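Home > Home and Furniture > Wood Care

Oiled tabletop feels sticky and gets water rings, what did I do wrong?

Asked by Tamošiūnaitė on May 17, 2022
731 views

Hello everybody. I have a table made of light wood boards, and last October I sanded it and put oil on it by myself. It was my first time with such work. The oil was Nemora, the clear one for furniture, one can was enough for everything and I still have a bit at the bottom.

In the first weeks I was very happy with it. Then in winter I noticed that one end of the table feels sticky when you rest your arm on it, mostly in the evening when the heating is on. The other end is not sticky, but a glass leaves a white ring there, and the ring stays until the next day. So I have two problems on one table and they look opposite to me.

How I did it: I sanded with 60 and after that with 120, wiped the dust with a dry cloth, put the oil with a brush, two coats on the same day. I think I waited four hours between them. I did not wipe the rest of the oil off, because I thought the wood will drink it in the night. At the sticky end I probably put more, it was where I started and the brush was full.

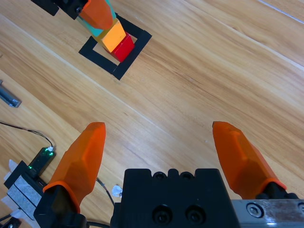
Rendov: First thing, you have to wipe. Every oil I have used says it on the can, in small letters of course. What the wood did not take after 15 or 20 minutes must go away with a cloth, or it stays on top and dries to a kind of gum. This is your sticky end. I would not sand it yet. Take a white scouring pad, put a little bit of fresh oil on it and rub the sticky part along the grain. The fresh oil makes the old one soft. Then wipe everything with a clean cotton cloth until the cloth comes away almost dry, and leave the table alone for some days.

If it is still sticky after this, use mineral spirits on a cloth, with the window open.

Please be careful with the cloths! Oily cloths in a pile can start to burn without any flame near them. Lay them flat outside to dry or put them in a can with water and a lid.

Comment from Tamošiūnaitė: Thank you, I did not know this about the cloths, mine were in a bag in the closet the whole winter. They are outside now. Does it matter that the old oil is already seven months on the wood?

Comment from Rendov: It matters a little, it will be slower work. Start with the pad anyway.

Answer 2, from Warus (accepted)

The answer before is good for the sticky end, I only want to add about the rings.

White rings mean that water went into the finish. For me the reason is that the other end has too little oil. You started with a full brush, and at the end it was maybe almost dry. Also your last sanding was quite fine for some woods, and if the dust stays in the pores the oil can't go deep. A dry cloth doesn't take all of it. I use a vacuum with a soft brush and after that a cloth which is a bit damp, and I wait until the wood is fully dry again.

What I would do, in this order:

Clean the sticky end as described and wait one week.
Sand the whole top lightly by hand with 180, always along the boards and never across.
Vacuum, damp cloth, wait until the next morning.
Put one thin coat with a cloth, wait 15 minutes, wipe it all off.
Wait 24 hours and repeat. The end with the rings can get a third coat.

Look also at the temperature. The can will tell you the lowest one for drying, for the oil in my workshop it is 60 degrees Fahrenheit, and in October a room without heating can easily be colder at night. Then even a thin coat stays soft for a long time.

After the last coat use coasters for a month. The surface feels dry the next day, but inside it is still getting hard. No soap with strong grease remover either – it takes out the oil together with the dirt.

18 people found this helpful

Answer 3, from a guest

Just put polyurethane, oil is too much trouble. Mine is 6 years old and no rings.

Comment from Warus: On top of sticky oil it will not hold, it will peel. First all the oil has to be dry or sanded away. If somebody wants to change to varnish it is possible, but it is more work than to repair the oil.

Comment from Tamošiūnaitė: I stay with oil. The pad worked already on a small place near the corner, now I continue with the rest of that end and then I wait the week.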